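In praise of the short recipe

I have been cooking from other people's instructions since I was tall enough to see into the pot, and I'd like to make a case for the shortest ones. I mean the recipe that fits on an index card, with a title, a list and four or five lines of method, written by somebody who assumed you could boil water and would figure out the rest!

My favorite belonged to my neighbor Peninah Kinyua, who gave me her bean stew on the back of an envelope one February. It has 8 ingredients. The method reads, in full: "Onions first, slow. Then everything. Taste it." I have made that stew more times than I could tell you, and it has been a little different every time, and I love that about it. The first pot was too thin and I was so proud of it anyway. By winter's end I knew what she meant by slow, which is a lot slower than I would have guessed (I was burning the edges and calling it browning).

Compare that with what you get when you look up bean stew online. I printed one last month and it came to 9 pages. There were notes on the beans, notes on the pot, a section on swaps, a section on what to do if you had already made the swaps and were sorry. I don't want to be mean about it. A lot of work went into those pages and the stew was good. But I cooked the whole thing with my eyes on the paper and hardly looked in the pot, and when I was done I couldn't have made it again without the printout.

A short recipe sends you back to the food. It says "cook until done" and you have to go and find out what done is. You poke it, you smell it, you bite a piece and burn your tongue. I know people find this maddening. My brother, who follows directions for a living, says that "season to taste" is a way of not answering the question. He has a point, and I still think he's wrong. How would the writer know how salty I like my beans?

There are places where I want every number I can get. Bread, for one. Canning, absolutely, where a vague line can make you sick. If a cake needs 326 grams of flour then please say so, and I will get out the scale and be happy about it. My argument is about supper, the ordinary kind that you make tired with one eye on the clock – soups, stews, rice dishes, a pan of greens. We have started writing those up as if they were cakes.

And I think it scares people off. I've met so many grown adults who tell me they can't cook, and when I ask what happened, they tried something with 20 steps and lost their place at step six.
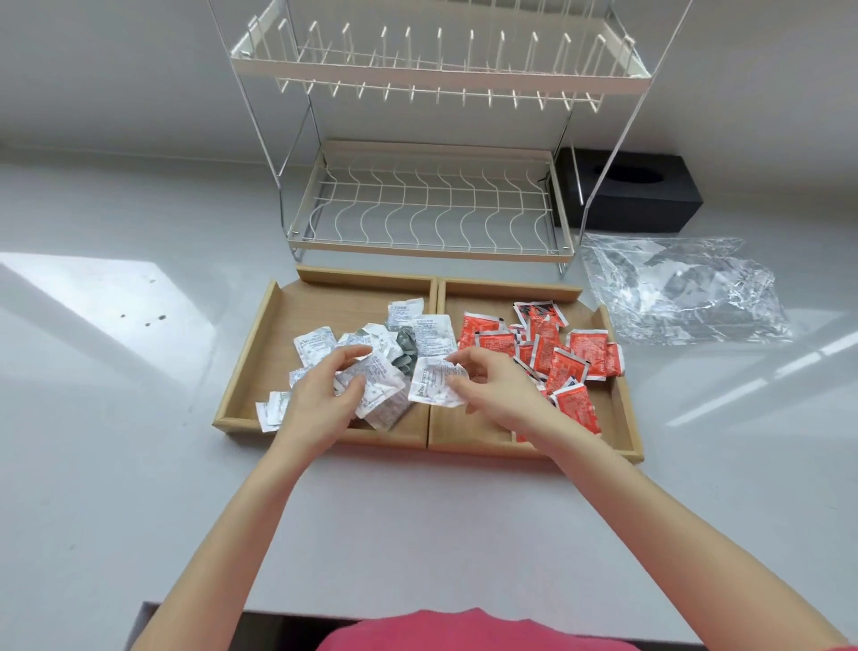

Give those same people a card with three lines on it and they'll usually have a go. It might come out bland. Fine! Bland is easy to fix, and fixing it teaches you more than getting it right by the numbers ever did. Add salt, taste, add lemon, taste again, and now you know something about lemon.

I would love to see more cookbooks take the risk. The one I reach for most is an old spiral-bound thing put together by a church in the town where my mother grew up, and it must have about 700 recipes in it, most of them shorter than this paragraph. Some contradict each other. There are two potato salads on facing pages, each called "The Real One." A few leave out the oven temperature, and my mother penciled those in over the years, crossing out her own numbers as she changed her mind or her stove.

So write yours down short. Put down what goes in and the one thing you'd want a friend to watch for, then hand it over and let them call you if they get stuck. Peninah still gets calls from me, mostly about the onions.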